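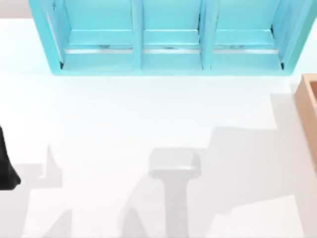 Shelf Stocking Cell: Budget and Purchasing Plan
Teodor Hedlund and Ronaldo Marinho
December 2019

1. What we were asked for

The assignment was to plan a two-arm cell that puts small parts into a three-compartment shelf, and to do it without embarrassing the department financially. Our ceiling was $500, arms excluded. The arms belong to the Drillow lab and are already paid for, a fact that was mentioned to us at every meeting.

2. Simulate first, shop later

Our first draft was a shopping list. Our advisor returned it with one word on it, "Why?", next to the most expensive line. So we built the cell in simulation: white table, turquoise shelf, wooden box, both arms. Simulated furniture has free shipping, and we moved the shelf 30 times before settling on the back of the table. Ronaldo wanted 31.

The question that mattered for the budget was table depth. A deeper table costs more, and the one Pfister quoted us also doesn't fit through the door of the Waststead building. We checked the layout from overhead and again from low down near the grippers, where a mistake in clearance is harder to ignore.

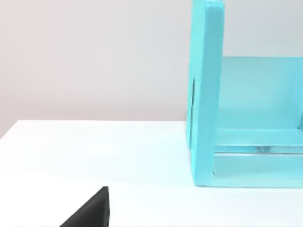 We decided to keep open table between the shelf and the place where the arms wait. It uses up surface we would have liked for a second box, so the second box came off the list. Teodor has asked that his objection be recorded. It is recorded.

3. The budget

Table, standard depth: $100
Shelf, three compartments: $100
Box: $30
Mounting hardware: $100
Spare gripper fingers: $100
Reserve: $70
Total: $500

The reserve started out larger. Then we priced bolts.

4. Still open

Clakotitz has not answered our email about finger delivery times. The shelf color is also unsettled, as turquoise costs extra and we picked it in the simulator by clicking the first swatch. If the order goes in before the break, we will take whatever color is in stock and change the model to match.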